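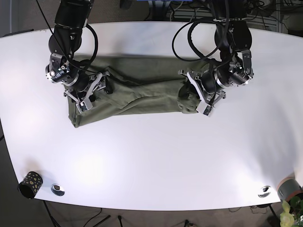
Ticket 111: sewing pattern prints too small (Skitis home, Joshi printer)

Search the help desk Type your question Go

Opened by Ritu Dixit, 6 September 2022

Hi again! So I'm trying to print the Flulcombe trousers pattern from my laptop and the test square keeps coming out short. It's supposed to be 2 inches on each side and mine is a hair under (I've held three different rulers to it, I'm that person now). Doesn't sound like much, but by the time you've taped all the pages together the waistband won't go near me.

What I've tried so far:

Turned off "fit to page." It turned itself back on after I closed the window, so I turned it off again and printed right away. Same square.

Updated the Joshi driver. Took forever, wanted a restart, no change.

Rotated the pages 180 degrees in case the margins were uneven. Silly idea, wasted paper.

Opened the file in Vomen instead of the browser - and this time the square got bigger! Still not right, but closer.

Update, same evening: found it, I think. Vomen has its own paper size setting under Preferences and it was set to A4, while the printer was loaded with letter. Switched it to letter, set scale to 100%, and the square measures right on the nose. Printing the whole thing tonight.

Please leave this open till I've checked the back leg pieces, page 2 looked a little faint.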